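Old computers wanted at Norgate

The Norgate workshop is taking in desktop computers again from January 17, 2019. Last June we were given 150 machines, and most went back out through the Varma reuse scheme after a clean and a new drive.

Cases are opened on the bench and the cabling checked first. Older desktops tend to have a lot of it – ribbon cables, SATA leads and bundles of power wires all sharing the same space. Please leave everything plugged in when you bring a machine to us, as loose parts are hard to match up later.
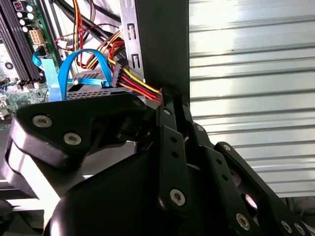 Blue data cables and power wiring inside an open desktop case.

Monitors and printers should go to the Vinon site. There is a charge of £5 for each screen. Laptops are accepted at both sites – please include the charger.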